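Adhesives, Labels and Small Fasteners: Storage and Use Notes for the Home Workshop

Last revised in September by Sunita Chauhan

These notes cover consumables that deteriorate on the shelf. They assume an unheated garage or shed in a temperate part of Australia, where the temperature inside can pass 40 degrees in summer and the air is damp through winter.

PVA wood glue

Keep the bottle indoors over winter. Many PVA glues are damaged by freezing, and even without a freeze the glue will not form a sound film if timber and glue are below the minimum stated on the label. Where the joint has a chalky white line after drying, the work was too cold and the joint should be treated as suspect.

Stand part-used bottles upside down in a rack drilled from scrap pine. A 60 mm hole takes most half-litre bottles at the shoulder. Clean the nozzle with a damp rag before capping. A nozzle that has already blocked can be soaked in warm water overnight and cleared with a bamboo skewer. A nail will also clear it but leaves rust in the tip, and iron stains show badly in Tasmanian oak and other timbers with tannin in them.

Glue that comes out stringy or lumpy should be thrown out. Adding water to restore it reduces the strength by an amount that can't be judged by eye.

Cyanoacrylate (superglue)

Unopened tubes keep longest in the fridge, inside a sealed jar with a sachet of desiccant. Opened tubes are better left in the same jar at room temperature, as repeated chilling and warming draws condensation into the neck. Let a cold tube reach room temperature before opening it.

Do not wipe up spills with cotton or wool. The reaction with natural fibre is fast and gives off enough heat to burn skin. Use a plastic scraper once the spill has set.

Two-part epoxy

Dispense both parts onto a flat tile or the lid of an ice cream container, by weight if a small scale is available. Kitchen scales reading to the gram are too coarse for batches under 20 g. Pocket scales reading to 0.1 g are cheap and adequate. Check whether the ratio given by the maker is by weight or by volume, since the two are seldom the same.

Mix for the full time stated, scraping the sides. Spread the mix thin on the tile if more working time is needed; a deep cup holds heat and will go off early. Resin that has turned cloudy or grainy in the bottle has usually crystallised. Stand the closed bottle in hot tap water until it clears, then let it cool before use. 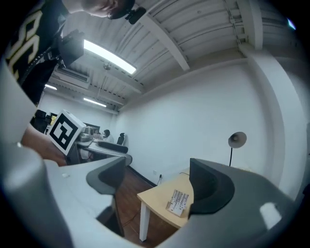
Hardener darkens with age. A light amber colour is normally of no consequence on hidden joints but will show under a clear finish. Write the date of opening on both bottles, and never swap the caps.

Silicone and acrylic sealants

A cartridge that has been opened will skin over at the nozzle first and then cure slowly back into the barrel. Driving a long galvanised screw into the nozzle slows this down, and the cured plug comes out with the screw. Tape over the join as well. Expect a few months from an opened silicone cartridge and less from an acetic-cure type stored in a humid shed.

Check the expiry date before buying. It is generally stamped on the barrel or the base. Old stock that has sat in a hot shop may stay tacky for weeks, and the only remedy is to scrape it out and start again. If in doubt, run a short bead on scrap and inspect it the next day.

Contact adhesive

Store tins with the lid tapped down evenly around the rim using a rubber mallet and a block. Wipe the groove first. Solvent loss through a dirty rim is the usual cause of a thick tin. Work with the roller door up and all ignition sources off, including the pilot light on a gas hot water unit if it shares the space.

Apply to both faces and wait until the film no longer transfers to a knuckle. Lay dowels across the bench piece before lowering the sheet, then draw them out one at a time from the centre.

Labels

Paper labels fail in sheds through damp and silverfish. Polyester or polypropylene label stock lasts longer, and a soft pencil on masking tape is more durable than most felt pens exposed to sunlight. The Flikum range of clip-on drawer tags has a recess that shields the writing from rubbing, although the clip is a tight fit on timber drawers over 12 mm thick and needs easing with a file.

Degrease plastic tubs with methylated spirits before sticking anything to them. Press the label down and leave it for a day before loading the tub. Put the label on the tub and not on the lid, or the lids will migrate.

For each item record the size, the material and the month of purchase. My own register runs to 429 lines in a plain exercise book, one line per drawer or jar, ruled by hand. A spreadsheet would do the same job but the book stays on the bench.

Screws, bolts and small hardware

Sort by gauge first, then by length, then by head. Zinc-plated and stainless screws should never share a container, as they are hard to tell apart once dull and the plated ones will rust outdoors, particularly in treated pine.

Trikdale stacking trays, which hold 37 compartments each in the shallow version, suit machine screws up to M6. Above that size the dividers bow and small washers slip underneath. Use glass jars or steel tins for heavier stock. Baby formula tins are a good size for coach bolts.

A light film of oil on bare steel fasteners prevents surface rust. Shake them in a bag with a teaspoon of machine oil and drain on newspaper. Do not oil any screw intended for a glued joint.

Disposal

Cured glue and sealant can generally go in household rubbish in small amounts. Liquid resin, hardener and solvent-based adhesive should be kept in the original container and taken to a council chemical collection. Leave the tins upright in a lined crate with the lids on until then.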